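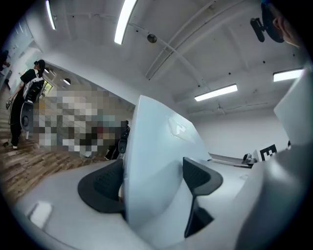 Do the fluorescent lights have to come down before the ceiling is repainted?

They can stay up, with the tubes out and the housings masked.

To: Kuvholm building list
Subject: Re: ceiling paint, room 8

I went through the rest of your questions after lunch and am answering them between the lines.

> The plan is to paint the ceiling in room 8 in February. It is white now
> and would stay white. What do we do about the pipes? They run on a
> diagonal for a long stretch and I don't see how you get a roller
> behind them.

You don't. Brush behind the pipes first, then roll the open parts the same day so the edges blend. A 10 inch roller is too wide between the long runs, so bring a small one as well. The pipes and conduits are white too and can be painted along with the ceiling, but wipe them down first. Dust sits on the top side where you can't see it from the floor.

Leave the small round dark fixture near the middle alone. I have asked the office what it is connected to and will post when they answer. Until then put a bag over it while you roll and take the bag off before you leave.

> Should we replace the tubes while we are up there? I have a price
> from Cimevero, 197 for the box.

I would. Wait until the paint is dry and put the new ones in then. Please have the power to the room switched off at the panel before anybody touches a tube — the wall switch is not enough. The old tubes go to the hazardous waste counter, not in the dumpster.

> Is the wood floor next door part of this?

No, but it needs covering. The opening on that side gets foot traffic all day, and paint on shoes will end up on the planks. Run paper from the opening to the hall door and tape it at the edges only. The brown tape in the closet leaves glue on the finish, so use the blue.

> Last question, how much paint?

The last job took more than the can said it would. The ceiling is 712 square feet by the old lease drawing. Buy for two coats of the Braltau flat white and keep the receipt, they take back unopened cans.

I can unlock at 8 in the morning on whichever day you pick. The tall ladder is at the Kırmızıgül storefront and has to be back there by evening.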